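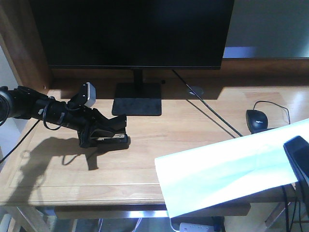
Morena Fabbri: We have had ours on the Ravia desk pair since February and the part that slipped was the wrist cable, so leave more slack than the old manual tells you to.

Ravia Finger Pad and Wrist Service Kit

For two-arm desk cells with parallel grippers. Sold by Jellberg, shipped from Votumbridge.

The kit covers the parts that wear first on a desk cell: finger pads, pad screws, wrist cable clips and the screws for the camera bracket. One kit services both arms. Change the pads every 600 hours of running time, or sooner if paper starts to slide in the fingers.

Before you start, park both arms, switch off at the controller and leave the joints to settle for 19 seconds. Hold the wrist with one hand while you loosen the pad screws - the last joint can drop a little once power is off. Wipe the finger faces with a dry cloth. Do not use solvent on the pads. 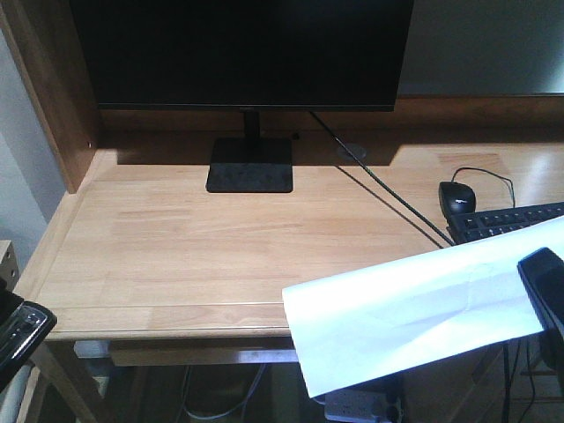 Fit the new pads with the ribbed side in and tighten each screw until it stops, then a quarter turn more. Close the gripper by hand and look for an even line of contact from the base of the fingers to the tip. If there is a gap at the tip, back the screws off and seat the pads again.

Cables need a free loop at the wrist. Clip them at the forearm only and turn the wrist through its full range before you power up. A tight loop pulls on the camera plug and the picture drops out partway through a job.

After fitting, run the paper hold check from the Marino menu. Start with one arm, then both, using a plain sheet with no folds. The grip setting should read 80 with new pads. Write the setting on the card in the lid, as support will ask for it.
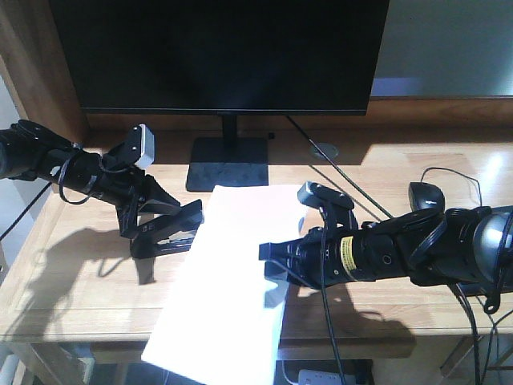
Two-arm desk cell with a white sheet between the grippers.

Part number: 573
Fits: Ravia left and right arms
Not included: hex keys, camera modules, cables
Parts questions: Anel Venter, Jellberg service desk
Page updated March 6, 2020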